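Juno Adjustable Bed Base: Set-up and Owner's Guide
Section 4. Mattress, Bedding and First Use
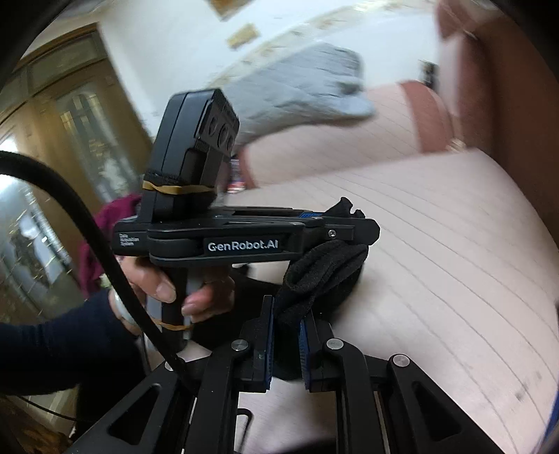 Fig. 4-1. Bed with pale bedding.

By now the base is assembled, all four legs are on, and you have one washer left over. The spare washer is listed in Section 2. If you have more than one left over, go back to Section 3 and find out where they belong before anyone lies down.

This section covers putting the mattress on, making the bed so that it stays made, pairing the handset, and saving positions. Allow an hour. Most of it goes to the fitted sheet.

Before you start

You will need:
The Juno base, assembled and standing where you want it to live
A mattress that bends (see below)
The mattress retainer bar, packed in the flat carton with the legs
The handset and two AAA batteries, not included, for which we are sorry
A second person, preferably one who is still speaking to you after Section 3

Choosing a mattress

Foam, latex and most hybrid mattresses work well. Traditional inner-spring mattresses with a wire border will not bend, and will let you know by lifting off the base like a drawbridge. If you aren't sure what you own, stand it on its long edge and push the top corner toward the middle. A mattress that folds a little is fine. A mattress that pushes back is going to the guest room.

The base in the full size carries up to 373 pounds per motor, mattress included. The motors don't care how that weight is divided among people, dogs and hardback books.

CAUTION: Do not use the Juno base with a box spring. The base replaces the box spring. Stacking the two raises the bed to a height suited to pole vaulters and voids the warranty.

4.1 Placing the mattress

1. Unplug the base.
2. Slide the retainer bar into the two sockets at the foot end. Push until both sides click. One click means one side.
3. Lift the mattress with your helper and set it down head end first. Do not drag it across the deck; the anti-slip pads grip very well and come off even better.
4. Slide the mattress toward the foot until it rests against the bar.
5. Check the gap at the headboard. You want 2 inches. With less than that, the mattress will rub the headboard on the way up and make a noise that has been compared to a cello in distress.
6. Plug the base back in. The light under the head section turns green.

Note: New foam mattresses need time to expand. If yours was rolled in a box, leave it flat overnight before you raise anything. Yes, this means one more night on the couch.

4.2 Making the bed

An adjustable base changes shape and ordinary bedding objects to this. The steps below were worked out by our fitting team and have been tested on people who don't enjoy making beds.

1. Raise the head section halfway.
2. Hook the fitted sheet over the two head corners first, pulling the elastic well underneath.
3. Lower the head section until the bed is flat.
4. Fit the two foot corners. There should be a bit of slack across the middle. A sheet that is drum-tight when flat will come off a corner the first time you sit up, usually at night.
5. Lay the top sheet and tuck it at the foot only, between the mattress and the retainer bar.
6. Add blankets or a comforter and leave the sides loose.

Deep-pocket sheets are worth the extra money. Sheet straps also work, provided they run from corner to corner and not across the deck.

CAUTION: Keep straps, cords, charging cables and the hems of long bedspreads clear of the lift arms. If a bedspread reaches the floor, fold it up before moving the base. The base will win.

Note for split mattresses: make each side as its own bed. A single fitted sheet over both halves will hold the peace only until one of you wants to read.

4.3 Pairing the handset

1. Put the batteries in the handset. The spring goes to the flat end, as it has since your grandparents' flashlight.
2. Press and hold the small button on the control box under the bed until the green light blinks. You will need to lie on the floor for this. While you are there, you may find the missing hex key.
3. Within ten seconds, press and hold the FLAT button on the handset.
4. The light stops blinking. Let go.
5. Press HEAD UP briefly. If the bed moves, the handset is paired. If a neighbor's bed moves, please call us, as we would love to hear about it.

To pair with a phone, install the Purkutel app and choose Add Base. The app does everything the handset does, plus a few things involving gentle wake-up lighting that we will leave to your own conscience. The handset keeps working either way, and it never asks you to update it.

4.4 Saving positions

The base stores two positions of your own, marked M1 and M2.

1. Move the head and foot sections to where you like them.
2. Stay there a few minutes. Positions that feel wonderful for the first thirty seconds often turn out to be positions for looking at the ceiling.
3. Press and hold M1 until the underbed light flashes.
4. Repeat for M2.

To erase a saved position, save another one over it. There is no lock, so anyone with the handset can do the same. Households have found various ways of dealing with this, and none of them are covered by this guide.

The ZERO-G button is preset at the factory and cannot be changed. It raises the knees slightly above the hips. Gravity continues as usual.

4.5 First full test

Run this test with no one on the bed and pets out of the room. Cats in particular regard the space under the deck as theirs, and will need to be persuaded.

1. Raise the head section all the way. Listen for an even hum.
2. Raise the foot section all the way.
3. Walk around the bed. Check that the power cord hangs free and that the mattress still sits against the retainer bar.
4. Press FLAT once. Both sections should come down together and stop without a bump.
5. Repeat steps 1 to 4 with one person lying down.

CAUTION: Keep hands and feet away from the underside of the deck while it is moving. Do not let children play with the handset, however quiet it keeps them.

If something isn't right

The head section rises and the foot section doesn't: the foot motor plug has worked loose. Unplug the base, push the gray connector in firmly, and try again.

The bed creaks: tighten the legs by hand, a quarter turn each. If it still creaks, pull the bed an inch from the wall. It may be the wall.

The mattress creeps sideways: look for a slippery mattress protector. Swap it for a cotton one.

Nothing moves at all: check the outlet. Then check whether the outlet is run by the light switch by the door. A surprising share of our repair visits end at that switch.

Error code 173 shows in the app: the motors are too warm. Let the base rest for twenty minutes and stop showing it to visitors.

For anything else, write to the Stonditz service desk, attention Thérèse Simard, with the serial number from the label under the head section. Spare retainer bars and handsets are sold separately. Washers we will send you for free.

Section 5 covers the optional Ignacio headboard bracket. If you did not order the bracket, skip to Section 6 or go to bed.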